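Storage, Sugar and the Short Season: Table Grapes at Zandmont

05/08/2024

Zandmont sells table grapes under two contracts, one with the packing firm Kravets and one with a group of grocery stores in Zostdale. The grower in charge of harvest and cold storage agreed to answer questions on the condition that the conversation stay on technical matters.

The first was when to pick. Grapes do not ripen further once they are off the vine, so the decision is final. "We sample berries from the top, middle and bottom of the bunch," the grower said. "The bottom lags. If you only test the shoulders you will pick early every year."

Zandmont works to a sugar reading of almost 20 percent for its pale varieties and checks acidity before any block is released. Color is treated as a weak guide. Pale green fruit can be ready while it still looks underripe to a buyer, and waiting for a yellow tint shortens its life in the store.

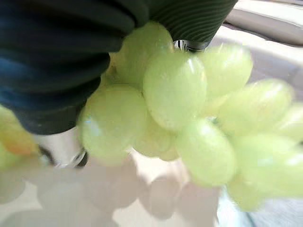

Kravets sees the color question differently, and its buying desk replied by email that shoppers in its stores choose the yellower bunches first, so a few extra days on the vine are worth the loss in storage. The grower had read the message. "They are right about the first day on the shelf," the grower said. "I am paid on what comes back after the fifth."

Cooling takes up most of the working day. Field heat has to come out within 5 hours of picking, and the room holds 525 crates, so the crews are scheduled by how fast the room can take fruit. "The stem goes first," the grower said. "A brown stem on a sound berry still gets marked down. Humidity does more for the stem than another degree of cold."

Records are kept in Saltia, a storage log that ties each crate to a row and a picking time. Last September it traced 285 crates with split berries to a single block that had been irrigated too close to harvest. The block now has its own valve.

Asked what a household should do, the grower was brief. Keep the bunch unwashed in the refrigerator, in a vented bag, and rinse only what will be eaten. The dusty film on the skin is natural wax and slows water loss.
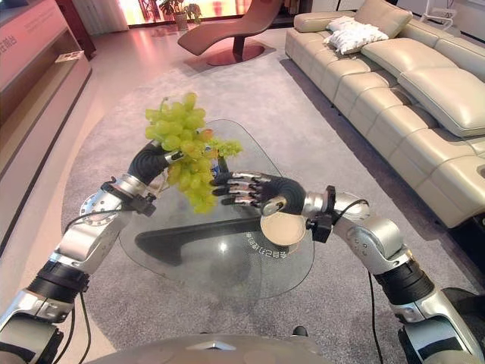 Pale green grapes on the stem, over a glass coffee table.

The grower expects no change in acreage next year. A second cold room has been priced, and a decision depends on whether the Zostdale contract is renewed.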